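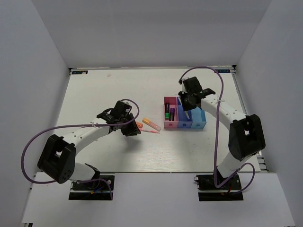 Drudstead Manga & Comics Club

ok I finished volume 5 of Erkon on the bus this morning and I have to talk about it somewhere, so you all get a thread. Mild spoilers for the first four books, I'll keep quiet about the ending of this one

for anyone new: Erkon is the one about the lighthouse town where the fog takes people's names. The club picked it for March and I grumbled because the cover of the first one looks like every other sad-boy-by-the-sea cover. I take it back!!

the first two volumes are slow. I won't pretend otherwise. There's a whole chapter about fixing a boat engine and I remember thinking, are we going to get to the fog or what. Then volume 3 hits and the boat engine matters SO much

anyway volume 5. It's nearly 200 pages and a good chunk of that has no dialogue at all. The ferry chapter is just faces and water and rope. I went through it way too fast the first time and had to go back and start the chapter over

also the lettering in this one is much better. In the early books the sound effects were left in and then translated in tiny type down in the gutter, and if your copy was bound tight (mine was) you had to crack the spine to read them. Now they sit right next to the art
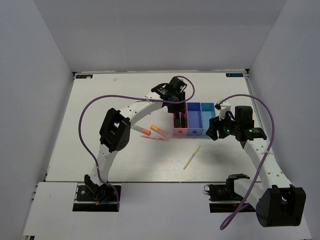
the sister is still my favorite. I know half the club thinks she's been lying since the harbor festival and fine, maybe, but look at how she's drawn when she's alone. She never has that smirk when there isn't anybody around to see it. I'm going to bring this up at the meeting and I'm going to be annoying about it

my one gripe -- the map at the front is STILL the one from volume 1. The chapel moved! It's a plot point that the chapel moved! Put it on the map

somebody asked me how it compares to Unik and I don't think it's a fair fight. Unik is a gag series with a sad streak and Erkon is a sad series that lets itself have a joke about once a book. If you want to laugh, read Unik. If you want to stare out of a bus window and miss your stop, well

I did miss my stop, by the way. Walked back in the rain with the book under my coat

about buying it: Stanciu Books had the first three on the bottom shelf last time I was in, and they'll order the rest if you ask at the counter. They do 10 percent off for club people, you just have to say you're with Drudstead. I forgot to say it and paid full price like a fool

the library has volumes 1 and 2 but there's a wait on 2. If you're the one sitting on it, please, I'm begging on behalf of a friend
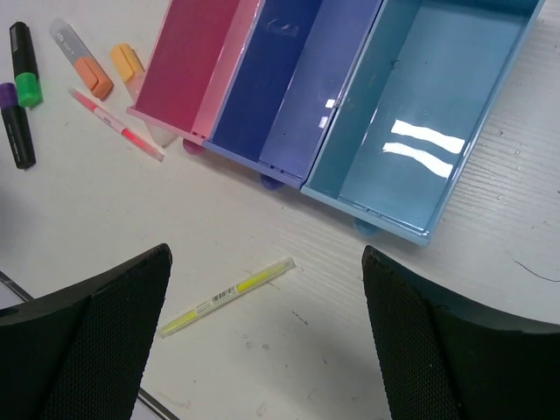 oh and the extras at the back! There are a few pages of rough sketches, and the lighthouse keeper used to have a beard. A huge one. I kind of wish they'd kept it, he looks like he'd give you soup

the author's note says the fog was going to be smoke in the first draft, from a factory up the hill, and it got changed late. You can still sort of feel that in volume 1 when everyone keeps shutting their windows. I'd always read that as a superstition thing

things I want to argue about at the meeting: the sister (obviously), whether the dog knows, and what was in the second letter. I have a theory about the second letter but it needs a whiteboard

if you're behind, you really can skip the side story at the end of volume 4. It's cute and the fish market drawings are lovely but nothing in 5 leans on it. Read it later with a snack

meeting's at 7 in the usual room, bring whatever volume you're on. For next month I'm voting for something with fewer drownings, probably the first Unik omnibus, but I could be talked into the baseball one

edit to the bit about the sister: I just looked at the ferry chapter again and she's in the background on the very first page of it, holding the rope. HOLDING THE ROPE. ok I need to go lie down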